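Stornetura: the chopstick and utensil sorting notes

README, version 7, last touched 2026-03-28
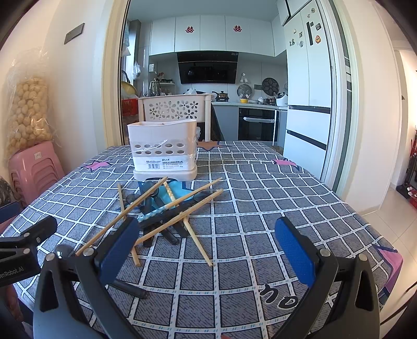
Stornetura is my collection of short recordings and notes on one very small household job: taking a heap of chopsticks and cutlery off the table and getting it all standing up in a caddy again. I've put away chopsticks all my life and never thought of it as a subject until I started writing down how people do it, and then I couldn't stop. The caddy is a white plastic one with rows of round holes, sitting on its own tray, and the usual starting point is a messy pile on the checked tablecloth right in front of it. Plain wooden chopsticks lie across each other any old way, a light blue one with white dots is mixed in with them, and the black plastic handles end up underneath. I like that pile a lot. It looks like what's left in the dish rack after a big lunch!

What you get

There are 272 clips in the main folder and 9 more in a folder called extras, which I keep apart because the sorting stops halfway in those. Each clip covers one pile, from the moment the first piece is picked up. Next to every clip is a small text file with the same name, and in it you'll find:

start: how the pile was made (dropped, poured, or laid down by hand)
mix: chopsticks only, or chopsticks with spoons and other things
order: what went in first, then next, and so on
finish: all in, or some left out
remarks: whatever I felt like typing

The remarks are uneven. Some days I wrote a paragraph and some days I wrote "fine." Please don't read anything into the short ones.

How the piles are made

A dropped pile is a handful let go from a little above the cloth. It spreads wide and is the easiest to clear. A poured pile comes out of a mug tipped on its side, so most of the pieces point the same way and nestle together, which makes them a pain to separate. Laid-down piles are built on purpose, usually with a spoon at the bottom and chopsticks leaning on it. I thought those would be the hard ones, but the poured ones take longer by my notes.

I don't reset the cloth between clips. If it wrinkled, it stayed wrinkled. The cloth has printing on it and a few pink stars, and if you're trying to find edges by eye you'll want to know that a grid pattern makes thin wooden sticks harder to pick out than a plain cloth does. I did try a plain cloth for the first batch and threw that batch away — it was too easy and kind of dull to watch.

About the words I use

"Stick" means a single chopstick. "Pair" means two that match, and I only use it when they go in one after the other. A lot of sticks in this house have lost their partner, so pairs are less common than you'd think. "Handle" means any spoon or other utensil seen from the grip end. "Home" means standing in a hole in the caddy and staying there. A piece that goes in and tips right back out is not home, and I write "bounced" in the remarks when that happens.

Which end goes down? This was the longest argument I had with anyone over these notes. I was raised tips up, so you can see what you're grabbing. Viktória Major, who read through all the text files for me and fixed more typos than I want to admit, is firmly tips down, so no one's fingers touch the part that goes in your mouth. She's probably right. The notes record either one, under order, as "up" or "down," and neither is marked as a mistake.

Things I'd warn you about

The holes are round and roomy, so a lone stick leans over and can block the hole next to it. If you're working out where the next piece should go, look at what's leaning and not just at what's full.

Spoons want to go in early. When the bowl is up top it takes up a lot of air, and trying to squeeze one in among a crowd of sticks knocks everything sideways. I didn't make this a rule for the clips, and plenty of them do it the hard way.

My labels for start were done from memory in the first month and I've since found a couple where "dropped" should say "poured." If you spot one, write to me and I'll fix it in the April update.

There's one table, one caddy, and one family's taste in cutlery in all of this. Don't take it as a guide to how kitchens work everywhere. My friends at Storosness keep theirs flat in a drawer, which needs a whole different set of notes.

Older names

Before I settled on Stornetura the folder was called Mulcahy, after the street, and a few of the text files still say Mulcahy at the top. Same collection. Fidora is the separate set with bowls and lids, and it isn't included here. I've only cleaned up 100 of the Fidora text files so far, so give me time.

Using it

Use it for whatever you like, including teaching and tinkering. I'd love a mention of Stornetura if you publish something, and I'd love it even more if you told me what you did with it. Please don't pass around changed text files under the same names, though. Add your initials to the folder so I can tell whose is whose.

Still to do: redo the start labels, split the bounced clips into their own list, find a second caddy with smaller holes.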